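Tabletop Small Toys: Data Card

Version 2, maintained by the Guerreiro group, Trernville 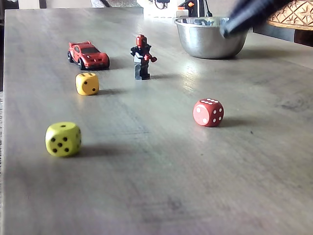
Sample photo: dice, a toy car and a building-block minifigure on a gray wood-grain tabletop.

Summary
Photographs of small toys and game pieces on household and office tables. The set is meant for work on object naming, color terms and reading die faces at different distances.

Contents
1375 photos, JPEG
700 with at least one die
400 with at least one toy vehicle
Remaining photos: figures, tokens, mixed pieces

Labels
Each object has a class (die, vehicle, figure, token, other) and a main color. Dice also carry pip_color and top_value. Use "unknown" for top_value if the top face can't be read with confidence. Side faces go in side_values, left to right as seen.

Color names
Lime-yellow and mustard-yellow are separate values. Version 1 merged them under "yellow", so color counts don't match between versions.

Collection
Objects came from toy bins and board game boxes in Trernville and Peston. Light was whatever the room had. Shadows, specks and smudges on the table were left in.

Known issues
30 photos from the Britia subset have no side_values.
Vehicle scale is not recorded.

Files
photos/
labels.csv
colors.txt
CHANGES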